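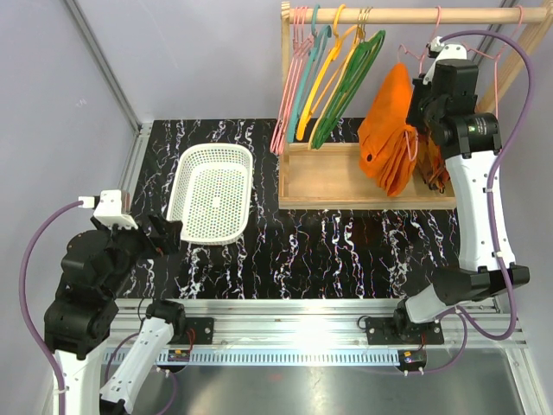 Figure 2. Tabletop with a white perforated basket and a small clothes rack.

4.2 What the developers told us about replay tools

We went into this part of the study expecting people to talk about frame rate, and they did, a little. But mostly they wanted to talk about sharing! We had 14 small studios try the Fosstead replay plugin in a game they were already building, and we asked each one to keep notes from November until their next release. I read every page of those notes (some of them twice, and one set was mostly complaints about menus, which I enjoyed a lot).

Getting the plugin running was the easy bit. Eleven studios had a clip saving on a test phone by the end of the first day. The other three were all on older builds of the Adley engine, where the recorder and the sound mixer fought over the same thread, and we ended up writing a small patch for them. It's in Appendix B if you're stuck with the same build.

Where things got messy was the share button. We counted 112 separate notes about it, far more than for any other feature, and they don't agree with each other at all. Some teams put it on the pause screen and left it there. Others popped it up right after a win, and their testers kept tapping it by accident – the Fultgate team moved theirs to a corner and then moved it back again a week later.

I should say that we used the Kourkoulas scale to sort these notes by how annoyed the writer seemed, and two of us scored them separately. We differed most on short notes. "Button again" could mean almost anything, so we kept those in their own group and left them out of Table 3.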